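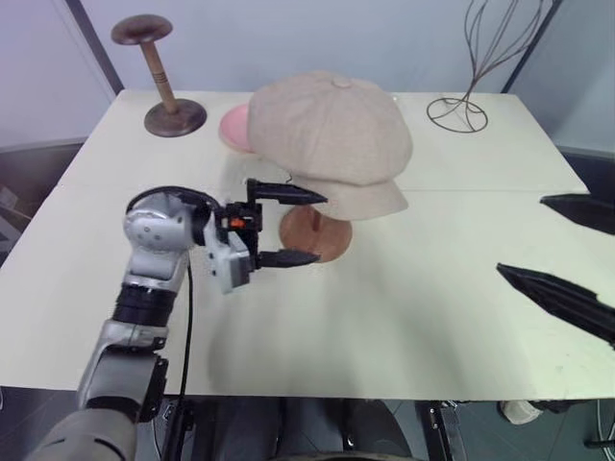 Oct 7, 2025
By the bench diary, Terkness

Started on the hats at the long white table. The wall behind is dull enough to make the light easy to judge, so I left the blind as it was and did not bother with a lamp.

Three stands to assess. The dark wooden one, with the flat round top and the wide base, is the one I have the most doubts about. The pole leans. I checked the base first, with a level across it in two directions, and the base is true. So the fault is in the joint where the pole goes in. It moved when I pressed the top disc sideways with a thumb. Old glue, I should think, shrunk away from the wood. I will take the pole out, scrape the hole clean and glue it again with the stand held upright against a square. The carved rings on the pole have dust in them and want a soft brush. No oil until the glue has set.

The shorter stand with the reddish-brown base is sound. The beige newsboy cap can stay on it. The crown keeps its shape on the post, but the post is narrow and all the weight falls on one small area under the button. For a few days that does no harm. For storage over winter I would want a pad between the two, and I have cut one from 8 mm felt. It needs its corners taken off before it goes in.

Brushed the cap anticlockwise from the button outwards, dry, short strokes. The fabric has enough texture to hold lint and a damp cloth only pushes it further in. The brim is stiff and I did not try to alter its angle.

The wire stand needed least attention. The ring sits flat and does not rock. Thin rods can leave marks on a soft hat, so it is not suitable for the pink one unless the curved parts are wrapped first. Cotton tape, 300 cm, should cover them with a little over. I have one roll from Lam and it is almost finished, so a second goes on the order.

The pink brim will have to be dealt with separately. I want to steam it, and the kettle leaves spots. The Clultivora steamer holds 600 ml and gives a steadier flow, but the seal has perished. Order a seal with the tape.

The seam between the two table panels is a nuisance. A base set across it will give a false reading on the level, and I lost a quarter of an hour to this in the morning before I moved everything clear of it. Put a strip of masking tape along it as a reminder.

To carry over: glue, seal, tape, corners of the felt pad. The Cesis boxes are due in November and everything should be ready to pack by then.

Recent entries
Moth traps, second check
Re-blocking a felt crown
Cesis boxes: sizes and tissue
Which glue for turned wood
Shelf labels, Terkness back room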